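Questions I Get About Clearing Off a Table (and Keeping It That Way)
Updated 6/17/26

Hi, and welcome to the page I should have written ages ago! I help people sort out tabletops, desks and counters under the name Stillholm, and I answer the same handful of questions over and over, usually in my car outside a client's place. So I'm putting them all in one spot. If yours isn't covered, write to me and I'll add it when I get a minute.

Why do you only do surfaces? Why not closets?

Because I'm bad at closets. Really, you should see mine. But a table is something I understand - it's flat, everybody walks past it all day long, and whatever gets put down on it tends to stay there until company comes. I did 39 tables last year and I still get a little thrill when one comes clear.

Where do I even start?

Get one bin. A low one with short sides, nothing fancy, and set it right on the table you're working on. Then go through what's lying around and anything that lives in another room goes in the bin. Don't walk it to the other room yet! That's how you end up reading old magazines on the stairs for an hour. Fill the bin first, walk it around the place after, and come back with it empty.
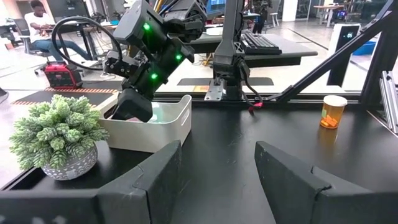 I like a white bin for this step, or at least a pale one, and low walls matter more than people expect. With a deep bin you drop things in and forget them. With a shallow one you keep seeing what you've put in there, and it nags at you a bit (in a good way).

How many bins do I need?

Two will do for most tables. One low one for things that are leaving, and one taller one for things that are staying near the table but don't need to be out on it. I've had clients greet me at the door with a stack of 14 from the store, all matching, and we took most of them back. Pankaj Vishwakarma, if you're reading this, I still think about your receipt.

Clear, cloudy or solid?

For the leaving bin I go back and forth. Clear plastic shows everything, and then it looks like clutter in a box. Solid hides everything, and then you need labels, and I'm too lazy for labels. The cloudy kind is my favorite because you can tell there's something in there without having to look at all of it. For the staying bin, solid is fine. You know what's in it anyway.

Do handles matter?

Yes yes yes. Get a cutout handle if you can, the kind where your fingers go through the wall of the bin. Clip-on handles pop off right when you've got the thing over a nice rug. With a cutout you can also hook the bin with two fingers and slide it toward you from the back of a deep table, so it doesn't have to live at the front where you want to work.

Can I keep one nice thing out?

Please do! A table with nothing on it makes people nervous, and they'll put their keys on it just to make it feel used. I vote for a plant. A small succulent in a gray pot goes with almost any table and takes up hardly any room. Put it toward the back and let it stay put.

Real or artificial?

Oh, I've had emails about this one. My mother-in-law's neighbor, Mamta Singhal, grows beautiful real ones and thinks I should be ashamed of myself, but I have killed nearly 50 plants in my life and I'm at peace with the fake kind. The only upkeep is dust. The little rosettes catch it something awful. I use a dry paintbrush, a soft one, and go over the leaves whenever I wipe the table down. If yours is real, give it light and don't ask me anything else.

What about pill bottles?

This is the one where I get bossy. A pill bottle shouldn't just be sitting out because that's where it landed. If children or pets come through your place, it goes somewhere high and closed, cap on tight, every single time. Keep pills in the bottle they came in, with the label, and please don't toss a bottle into the leaving bin with the hair ties and batteries. I handle those first, by themselves, before I touch anything else on the table. For old prescriptions, ask your pharmacist where to take them. Mine in Bondthorpe was very nice about it and didn't make me feel silly.

If you leave a bottle out so you'll remember to take it, try a note on the bathroom mirror or an alarm on your phone. Kiran Rastogi, one of my first clients, taped a note to her coffee maker and it's still there years later.

My table is dark and shows everything. Help?

Dark tables are gorgeous for an hour and then you see every smudge, I know. Shiny black is the worst for fingerprints, and dull dark tops show scuffs and streaks when the light comes in low. Dust first with a dry microfiber cloth. Then a barely damp one, going the same direction the whole way across. Then dry it right away. I skip sprays unless something's sticky. Put felt dots under your pots too, and lift them, don't drag them.

Where should everything go once the table's clear?

Back edge, in a row, with some open space so it doesn't turn into a wall of stuff. I don't measure. I just like the front part free all the way across, so you can sit down with a sandwich or a sewing machine and not have to move anything.
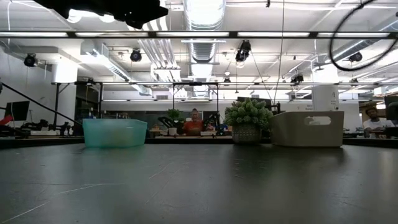
Mint-teal bin on the left, succulent and the taller beige-gray bin to the right, front of the table clear.

Plant next to the tall bin is my usual trick, by the way. The green softens all that plastic and your eye goes there first. I put the low bin a ways off from them so it's easy to grab.

How often do I have to redo it?

I do mine after supper and it takes me eight minutes if I don't answer the phone. If you skip a few nights, no big deal, the bin just gets fuller. When it's so full you're stacking on top, that's your sign to walk it around the house.

My partner keeps putting things back on the table.

Mine too. I gave him the low bin as his own and stopped talking about it, and that went better than the talking did.

Are you taking new clients?

Not until July, sorry! Send me a note with your town and a few words about the table, and tell me how big it is. Guessing is fine.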